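Ticket: Label printer drops off the network after idle
Product: Stidico print server, Tanui label printer
Opened by: Vicente Quezada
Assigned to: Renata Montecinos
Status: Monitoring

Reported at 8:15 a.m. The label printer at the Skatorport site stops answering after a period with no jobs. Queue shows "Printer offline." Power cycling the printer brings it back until the next idle period. Other devices on the same switch are not affected.

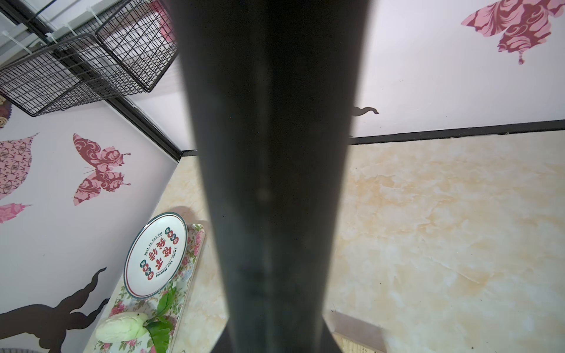
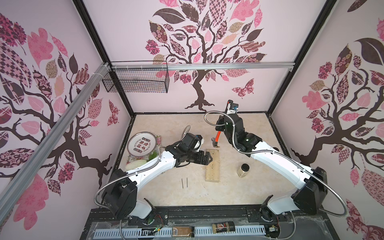 Steps tried before opening the ticket: replaced the patch cable, moved to another switch port, reinstalled the driver on the print server. No change.

Update, Renata Montecinos
Please send the printer's network configuration page and the value of "Sleep timeout" from the admin menu. Also confirm whether the address is static or assigned by DHCP.

Update, Vicente Quezada
Sleep timeout is 30 minutes. Address is DHCP with a reservation. Config page uploaded. I ran a continuous ping from the server and replies stop within a few seconds of the printer going to sleep. The link light on the switch port stays on but drops from 100 Mb to 10 Mb.

Update, Renata Montecinos
The speed drop is normal for this model in sleep. The missing replies are not. Your config page shows the old network module firmware, which ignores ARP requests in sleep mode. Two things to do:

1. Set Sleep timeout to 0 (disabled) as a workaround.
2. Load the current module firmware using the Gremurex utility. Use the USB port — the network update fails on this version at 99 percent and has to be started over.

Update, Vicente Quezada
Workaround applied, no drops overnight. The firmware took two attempts. The first stopped with "Device busy" until I paused the queue on the server. I set the timeout back to 30 and left the ping running. One drop of some 6 seconds when the printer went to sleep, then normal replies.

Update, Renata Montecinos
A short gap is expected while the link renegotiates. On the server, raise the SNMP status interval to 300 seconds so the queue does not go offline during that gap. Leave the ping log running through the end of February and attach it when done.

Update, Vicente Quezada
Interval changed, spooler restarted at 4:40 p.m. Queue is online.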